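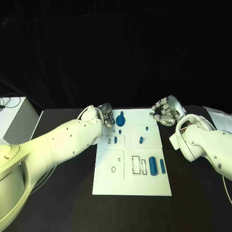

Field service openings at Plamatcombe

The Plamatcombe depot is hiring four field service technicians to look after commercial ice makers and walk-in coolers. The depot now covers 189 customer sites, mostly school kitchens, diners and small grocery stores. Last year the team closed 1,676 service calls.

Technicians work from a company van and start their route from home. Most days run 7:30 am to 4:00 pm, with one week in five on call. The work includes changing water filters, cleaning condenser coils, replacing fan motors and door gaskets, and filling out the job sheet before leaving the site. You will need a clean driving record and be able to lift 60 pounds. Refrigerant certification is a plus – we pay for the course and the test if you don't have it yet.

Training lasts 23 working days. New hires spend the first part in the shop with Agnes Hovland, then ride along with a senior technician on the Bolberg route.

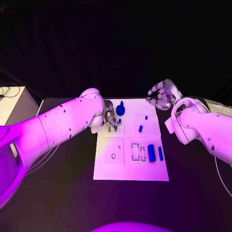
How to apply

Send a resume and a copy of your license to Ynyr Skyrme at the front office, or drop them off in person. Applications close Jul 20, 2019. Current employees who want to transfer from the Hotura depot should talk to their supervisor first – the pay grade is the same, but seniority for vacation picks carries over only with a signed form.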